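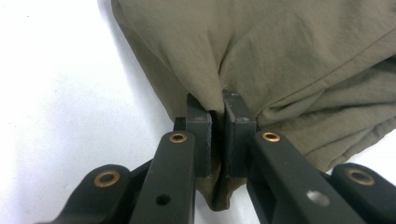
Olive-green cloth, close up

Lounge minimum spend: is it normal to be charged the gap?

I booked the back corner at the Villum lounge in Ustley for my sister's birthday in December. There will be nine of us for four hours. The woman on the phone said there is no room fee, just a minimum spend of $588. Then the email came and the total at the bottom was $689, with a line that says "minimum plus service and tax."

Most of our group drinks slowly and two of them don't drink at all. My sister only ever orders the Lobo, their mezcal and grapefruit thing, and she has two at most. I don't think we will reach the minimum on drinks alone. If we fall short, do they really put the difference on my card? And can I count food toward it? The email doesn't say. I don't want to call back and sound cheap before I have thought it through.

Posted by Triredura
September 12, 2023

Conall Ó Dubhghaill

I managed the floor at a hotel bar for a long time, so I can tell you how we did it. Your place may differ a little.

Yes, a minimum spend is usually binding once you accept it. If your tab comes in under, the difference is added as a separate line, often called a room charge. Service and tax normally go on top and don't count toward reaching the number. That would explain the two totals you were given.

Food nearly always counts, unless they have written "beverage minimum." Look for that word. If it isn't there, email them and ask for one sentence confirming that food and soft drinks count. Email is better than the phone for this, and they get the question all the time.
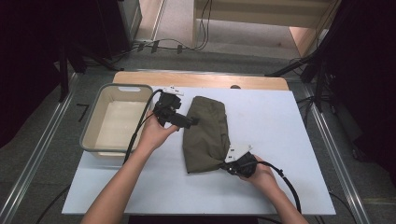
The cake is the other thing to sort out now. Most lounges charge a plate fee if you bring your own, and that fee often sits outside the minimum too, so ask for it in the same email. Also ask where gifts and coats go, as a corner table fills up fast. For a group your size I'd bring one plain, shallow basin, like the cream one with the gray rim there, and put the cards and small presents in it. A handle slot in the rim makes it easier to carry out at the end. Olive cloth folded up in the bottom would stop things sliding, if you care about that.

As for reaching the total, preorder. Two or three sharing plates set for the time you arrive, and a bottle of something for the toast – that takes care of a good part of it before anyone has opened a menu. 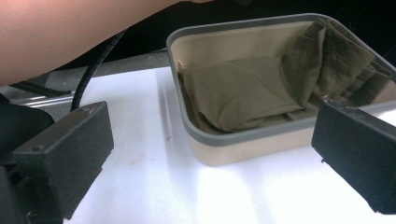
If you are still short in the last half hour, ask your server for the running total. Some places will let you put the rest toward a gift card or a bottle to take home, depending on the liquor rules where you are. Ours would do the gift card but never the bottle. Don't leave it until the bill is printed, because by then the charge has been keyed in and a manager has to undo it.

dm_lowell

Just ask for an earlier slot. My brother-in-law got his minimum cut a lot by starting at 5. Never been to that one though.

pintsize77

Check if the tip is already in the "service" part. I tipped twice at a place like that and only noticed when the card statement came. Their nonalcoholic list is pretty good if it's the same Villum I'm thinking of, by the old train station.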